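3.2 Layout of the breakfast station

Figure 2. Tabletop station with toaster and microwave oven, door open.

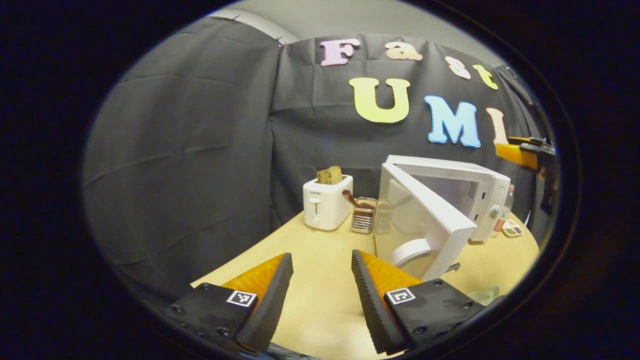
Counter space in small kitchens is usually reported as total surface area, but the area left free once the appliances are in use gives a better measure of how well a layout works. We therefore recorded each layout twice, with the microwave door closed and with it fully open. A side-hinged door sweeps an arc across the work surface, and any item standing inside that arc has to be moved before the oven can be loaded.

Layouts were drawn up at the Noltham site following the Requena scheme, in which the toaster and the oven share one table. The working surface was divided into 1296 equal cells, and a cell was scored as blocked if any part of an appliance, container or open door lay over it. Each of the 6 layouts was scored by the same rater. Tall items, such as bottles and utensils standing in a container, were scored by their base only. This understates the obstruction they cause, as a leaning handle can reach well past the rim of its container. The effect on reach is treated separately in Section 3.4. Cells behind the open door were scored as free but flagged as hard to reach.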